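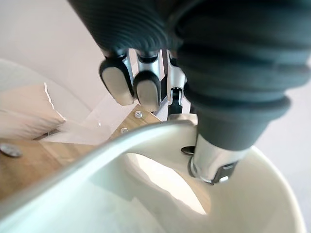 Wrist view at the stop, joint on the white rim, fingers still parked over the board.

Ticket: Nikham arm stops with wrist overload at the rim
Opened by: Qusai Bitar
Assigned to: Roel Van Damme
Where: Plistholm shared workshop, back bench
Status: Closed, with grumbling

Problem
Arm runs the Shawky reach routine and halts with "wrist overload" every time the lower joint gets to the lip of the white shell. No halt anywhere else on the path. It will wave about in open air all evening like a politician. Picture is from the wrist camera at the stop.

What I expected: joint passes above the rim, gripper carries on down.
What I got: joint sat on the rim, a red line in the log and the fan getting louder.

Already tried: power off and on, both orders. Different power lead. Stern look.

QB, 18:10
Re-ran with speed down to a quarter. Same stop, same place, only now I have longer to dread it. Wrist angle on screen reads 70 degrees, which agrees with the protractor near enough. Raw wrist force reads 1,023 and stays there.

RVD, 18:25
1,023 is the top of the scale on that input, so all it tells us is "lots". It would say the same for a firm press or a lorry. What does it read with the arm lifted well clear and nothing touching?

QB, 18:40
Lifted clear: drops to nearly nothing, wobbles a bit. Pressed the joint with my thumb and it climbs as it should. Sensor seems fine. I was rather hoping it was the sensor, as I have a spare.

RVD, 18:45
Then the arm is right and you are wrong, sorry. It thinks it is touching something and in your picture it looks very much as if it is. What height has Shawky got for the rim?

QB, 18:55
Whatever the Lidar sweep gave it. I did the sweep in April and haven't touched it.

RVD, 19:05
The shell is glossy. Shiny white curves and a cheap Lidar are not friends. Please measure the lip by hand from the bench top and compare. Also check the bellows. If the big cover bunches at that angle it can drag on the wrist and you'd see a load before any contact.

QB, 19:30
Bellows first, as they were nearer. Slid the large one back off the wrist and ran it clear of the shell at 70 degrees. Force unchanged with it on or off. Put it back on, which took longer than the rest of this ticket put together. One clip has now been under the bench twice.

Rim next. Steel rule says the highest part of the lip is 4 mm above what Shawky believes. Measured again because I didn't like the answer. Same.

RVD, 19:35
And your clearance setting in the routine?

QB, 19:40
2 mm.

RVD, 19:40
I'll leave you with that for a minute.

QB, 19:50
Yes, all right. The arm has been told to skim the rim by 2 mm and the rim is 4 mm higher than it was told, so it has been driving itself into the shell with perfect obedience and then complaining about it.

Changed the rim height by hand to the rule measurement and raised the clearance while I was in there. First run: stopped again, same message. I had edited the copy of the file on my laptop. The arm was reading its own.

Second run, correct file: over the rim and down, no stop. Force stayed low the whole way. Ran it again at normal speed, also fine. Put the old file back to be sure and the fault came straight back, so I'm satisfied that was it. New file restored. Checked which machine I was on this time.

RVD, 20:05
Good. Before you close it, have a look at the underside of the joint where it has been resting. The little latch sits right there, and I wouldn't trust it after an evening of being leant on.

QB, 20:15
Latch holds, opens and shuts properly. Faint mark on the lip of the shell that wipes off.

Cause: rim height from the Lidar sweep was low, clearance too small to cover it.
Fix: rim height measured with a rule and typed in, clearance raised.
Still to do: sweep the shell again with a strip of matt tape along the lip and see if the number improves. Put the file name on the start screen in large letters. Buy more clips.

RVD, 20:20
Closing. If the tape works, tell me what sort, mine leaves glue on everything.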